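Werkunar Home Scenes

Werkunar Home Scenes is a commercial simulation package for robot arms, sold by the software firm Werkunar. It supplies furnished virtual rooms in which an arm picks up, holds and puts down small household objects. The first version went on sale on 26/09/2019 under the lead of Mirjam Auer. A revised version followed that October.

Contents

The basic license covers 15 rooms and 200 loose objects. Buyers can change the wall colors, the lighting and the furniture, and can load their own arm model. The company describes the rooms as "ready for training," a phrase it has never defined. No list of the physical properties given to the objects has been published, so a buyer can't check whether a toy weighs what a toy should weigh.

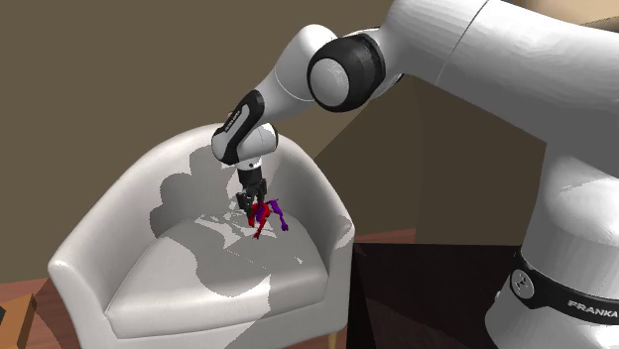

Soft furniture is the weakest part of the package. According to the manual, cushions are treated as rigid shapes with a little added friction. An object set down on a seat does not sink into it, and a gripper that comes down too far meets a hard surface. Werkunar has promised a fix in two sets of release notes – neither gave a date.

Reception

The company's own brochure claims that skills learned in the rooms carry over to real arms "with little loss." The claim rests on a single test of 50 grasps, run in-house. Nadja Marti, who reviewed the package for the newsletter Ostska, repeated the test with 6 objects and found that nearly half of the grasps failed on real upholstery. Ferdinand Ruchti of Werkunar replied that her gripper had been set up wrongly, but did not say how.

The price has also been criticized. Updates are included for the first year only, and rooms bought separately can't be moved to another license.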